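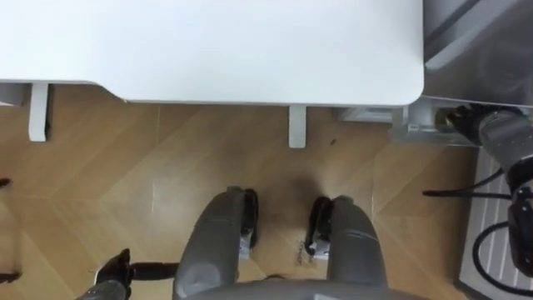
Ticket 1371 - Ollthorpe table rocks at one end
Opened by: Maiara Lacerda
Status: Open

Hi there! I bought the Ollthorpe table in white from your Halero store in September and I've loved it right up until I moved it. Now it rocks. It's a small rock, the kind where your coffee doesn't spill but you do stop typing and glare at it. It only happens when I lean on the front edge, near the rounded corner, and it goes away if I slide the whole thing toward the window by a hand's width.

Before you ask, yes, I tightened everything. I went round all the bolts with the key that came in the box, twice, and the second time nothing would budge any further. I also tried the folded cardboard trick and it worked for one evening (and then I vacuumed and lost the cardboard).

Update, same day

Ilze Kalniņš from your support team wrote back and asked me to put a level on the top and then on the floor. Good call! The top reads fine across its width. The floor doesn't. Ours is herringbone, and the planks meet in those little Vs, and if I run my palm over the spot where the leg lands I can feel one plank sitting a hair higher than its neighbor. So the foot is half on a high one and half on a low one.

I'd still like to know if the table is supposed to cope with that. The Björklund desk we had before had screw-in feet and I never thought about the floor at all.

Update, 8th March

Ilze asked which leg it is, and also whether there's anything pushing against the table from the side. I've had another crawl around and it's the middle leg, the one that comes down by itself. It ends in a plain squared-off foot and there's a tiny red mark on the white just above the top of it, near where it meets the tabletop. Is that a factory mark? I'd never noticed it and I don't own anything red that lives down there, so if it means "this side out" or something, please tell me. The other leg, over on the left, has no wobble in it at all. Nothing's pushing on the table that I can find.

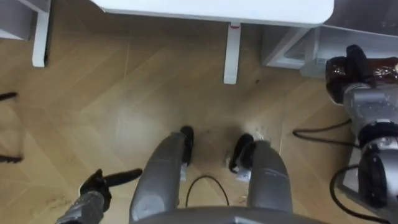 My next try was felt pads. I picked up a pack of the Stirnus stick-on ones, and two stacked together take out most of the rock, but they slide when I shove my chair in. They also pick up every bit of grit, and I'm not the world's best sweeper. There's a dark speck on the floor to the right of that middle leg that I keep meaning to get, and some scuffs over on the left too, so I'd like a fix that doesn't involve dragging the table back and forth any more than I have to.

What I need from you:

Do you sell an adjustable foot that fits this leg? Odair Coutinho at the store thought there was one under part 524 but couldn't find it on the shelf.

If there is, can I fit it with the table standing, or does it have to go on its back? It's heavy and I'm on my own until Sunday.

And what is the red mark?

I'm home after 15:00 most days if it's easier to call. Thanks, Ilze, you've been great so far!

Maiara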